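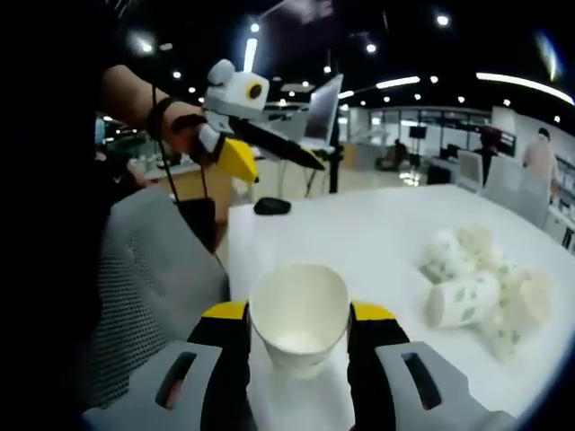 Padwood Hiking Club - Trail Skills

How to Plan a Day Hike with a Backup Route

Most of our canceled trips had a decent second choice within driving distance. It just hadn't been worked out ahead of time. These are the steps our trip leaders use, updated August 2023.

1. Pick the main route first
Write down the total distance, the climb, and the trailhead you plan to use. Our example is the Hulisano Ridge loop, 12 miles with 2,000 feet of gain. The last stretch is exposed rock, so wind matters more than temperature up there.

2. Pick a backup that fails for different reasons
If the main hike is high and open, choose something low and wooded. For Hulisano we use the Texier Creek trail. It climbs 400 feet and stays in the trees almost the whole way. A second ridge five miles over will have the same weather as the first one.

3. Check the road as well as the trail
Look up closures and chain requirements for both trailheads the night before and again in the morning. The Texier lot is small and fills early on weekends. There is overflow parking on the north side of the road - do not block the gate.

4. Set a decision time
We decide by 6 a.m. at the park-and-ride. If the forecast calls for thunderstorms before noon or steady wind above what the slowest hiker is comfortable with, we take the backup.

5. Set a turnaround time
On the Hulisano loop, anyone who has not reached the saddle by noon goes back the way they came. Tell the group this at the car.

6. Pack for the longer hike
Bring 3 liters of water per person, a headlamp, a paper map, and a rain shell even if you end up at the creek. Download the map for both areas before you leave home. There is no signal past the Zestumness turnoff.

7. Leave both plans with someone
Text the final choice before you lose service, with the trailhead name and the time you expect to be out. Text again when you are back at the car.

Next page: Reading a Topo Map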